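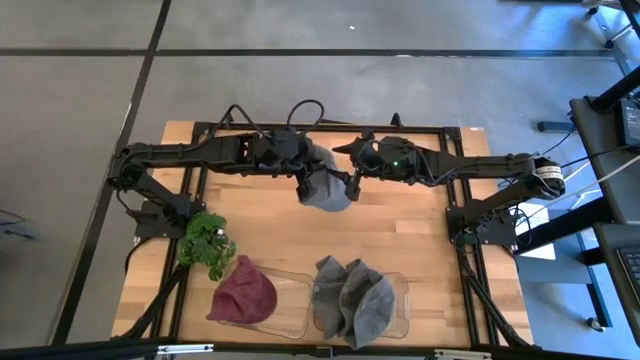 Why does the handover planner wait for the second gripper before it lets the first one open?
Because the release condition is a measured load transfer. The giving arm opens only after the receiving arm reports a closed grip and the wrist torque on both sides agrees with a shared-hold model.

That condition is the main change in this release of the Mokeck planner, and most of this item is about it. The remaining sections cover the perception node, the logging format and two known issues. Teams still on the old branch should read the migration paragraph before pulling.

Shared hold

Up to now a handover was three separate skills run in sequence: present, take, release. Each had its own timeout. If the take skill ran long, release fired anyway, and the object went to the table. With rigid parts this was rare enough to ignore. With fabric it was the leading cause of failed episodes on the bimanual bench.

The three skills are now states of one skill with a single state machine. The states are PRESENT, APPROACH, SHARED, TRANSFER and CLEAR. The machine can move backward from SHARED to APPROACH if the receiving grip closes on nothing, which is judged by finger gap and motor current together. Current alone was not good enough. A single layer of thin cotton between the fingers reads almost the same as an empty close, and the two cases could be told apart only when the gap was included.

In SHARED, both arms switch from position control to a compliant mode. The receiving arm then makes a short pull along its own approach axis. If the giving arm sees a matching load, the grasp is accepted. The pull distance is a parameter (shared.pull_mm) and defaults to 9. Larger values give a cleaner signal on stiff material but can drag a brim or hem out of the first gripper before the second one has enough of it.

Grasp selection on soft goods

Bucket hats are the current test object. They have a stiff-ish brim, a soft crown and no fixed shape once they have been dropped in a bin, so they cover several hard cases at once. The old grasp selector scored points on the object mask by distance from the center. This works for a box. For a hat held by one edge, it tends to choose a spot in the hanging part, where the cloth swings away on contact.

The new selector scores candidates on three terms: distance from the existing grip, local thickness, and clearance between the two grippers. The first term used to be a penalty for being too close. It is now a band. Points very near the giving fingers are still rejected, but the best scores sit just outside that zone, where the cloth is held taut by its own weight and moves least. Arm clearance is checked against swept volumes, including a margin for cable loops, which the previous collision model left out entirely.

The clearance margin is set per arm in the cell description. Do not copy it from another cell. Cable routing differs between benches, and a margin that is too generous will remove most of the useful approach directions near the middle of the table.

Perception

The segmentation model was retrained on 1328 labeled frames from the Courtois bench. Overlapping items of the same color are now separated by a depth edge check after the mask stage. Two gray hats folded into each other in one bin were previously returned as a single instance, and the pick point would land in the seam between them. The check costs extra time on each frame and can be turned off with perception.split_same_color if a cell handles only one item at a time.

Clear bins remain difficult for depth. The walls return holes or false points behind the plastic, depending on the angle of the light. The current approach is to take the bin position from the cell description, drop all depth points within a thin shell around the walls, and rely on color for anything touching the rim. Items that hang over the rim are handled as a separate class, with a vertical approach only.

The background mask is now fixed at calibration time. Anything outside the table outline is removed before segmentation, and so is any region marked static. Plants, monitors and similar objects within reach should be marked static and also added to the collision scene. These are two separate files. Marking an object in one does not add it to the other.

Timing

The control loop runs as before. Planning for the APPROACH state is limited to 700 ms, after which the best path found so far is used if it passes the collision check, and the skill returns to PRESENT if it does not. Median planning time on the bench machine is 73 ms. The long tail comes almost entirely from cases where the giving arm holds the object low and the receiving arm has to come in from the side. Raising the present height helps more than raising the limit.

Logging

Episode logs move to the Clasitz format. Each state change is written with both joint vectors, both finger gaps, both motor currents and the id of the last perception frame used. Replay in the viewer now steps by state as well as by time. Old logs can be converted with the script in tools/convert, but they have no SHARED state and will show a gap between take and release.

Migration

Cells that call the three old skills by name will keep working until the next release, with a warning. The names map to the new state machine and the individual timeouts are ignored. Set handover.timeout instead. Recheck wrist torque offsets before the first run – the shared-hold test compares the two arms directly, and an offset that did no harm before can now block every release.

Known issues

The pull test can pass when the grippers have closed on each other's fingertips with cloth pinched between. A fingertip distance check is in review and is planned for the March build.

On cells running the Grokik driver, switching to compliant mode sometimes produces a small step at the shoulder joint. The step is visible in the joint log at entry to SHARED. Until the driver is fixed, set shared.ramp to true, which blends the gains over several control cycles and delays the pull test by the same amount.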